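From: Dagný Thorlacius
To: mudgway-users
Date: 1 December 2020
Subject: Re: [mudgway-users] Index rebuild stalls after the August release

Huia Waaka wrote:

> We moved our catalog from Stinico to Mudgway in the summer and the import itself was clean. Since the August release the nightly index rebuild gets as far as the subject headings and then sits there. No error in the log. The process is still alive and using almost no CPU. If I kill it and restart with --resume it finishes normally.
>
> The catalog isn't large. Most records are short. There are some long local notes fields carried over from the old system.
>
> Is this a locking problem, and is it safe to keep using --resume every morning?

It is a locking problem, but an indirect one. The rebuild opens a read cursor on the headings table and holds it until the batch is written. Before August the batch was written every 2000 records regardless of size. It is now written when the buffer fills, so a batch of short records can stay open much longer than it used to. If the backup job starts during that window, each process waits for the other.

Using --resume is safe for the main index. It is not safe for the cross-reference index, which is rebuilt from the beginning or not at all. You will see "see also" entries missing for anything after the point where the first run was killed.

## Checking whether you have the same fault

Run the status command while the rebuild is stalled. Two lines matter: the cursor age and the name of the waiting process. On our test copy the cursor age was 562 seconds when the backup job appeared in the wait list, and it kept climbing until I stopped one of them.

If the wait list is empty, you have something else, and I would want to see the full log before guessing.

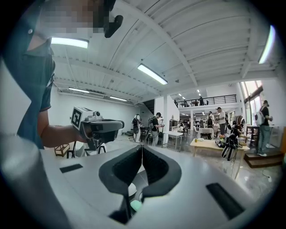
## Workaround

1. Stop the backup job and confirm that it has exited.
2. Set batch_mode to "count" in the index section of the config file. The old default is used if no number is given.
3. Delete the cross-reference index. Leave the main index alone.
4. Start a full rebuild without --resume.
5. Move the backup to start after the rebuild reports completion. A fixed gap of around 3 hours works for us, though a completion hook is better if your scheduler has one.

Sites that use Memodex for backups can skip step 5 and set it to snapshot mode, in which case it takes no lock on the headings table. I have not tried this with Sakeck and can't say whether its snapshot option behaves the same way.

## Long notes fields

These are a separate matter. Stinico exports local notes with hard line breaks, and the Mudgway importer keeps them. The tokenizer then treats each break as the end of a phrase, so a phrase search across a break returns nothing. Set join_lines to "yes" and reimport the notes only. Check a few records by hand first if your catalogers used line breaks to separate dated entries, as joining them can't be undone without the original export. 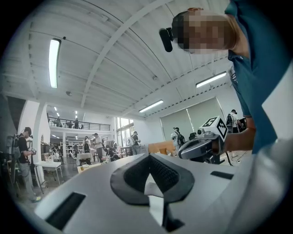 *Gripper and operator, teal shirt at right.*

The batch change is filed in the tracker under "index" with my stack trace attached. Huia, if you can add your status output to that entry, please include the version string and the contents of the wait list. Leave the record data out.

Dagný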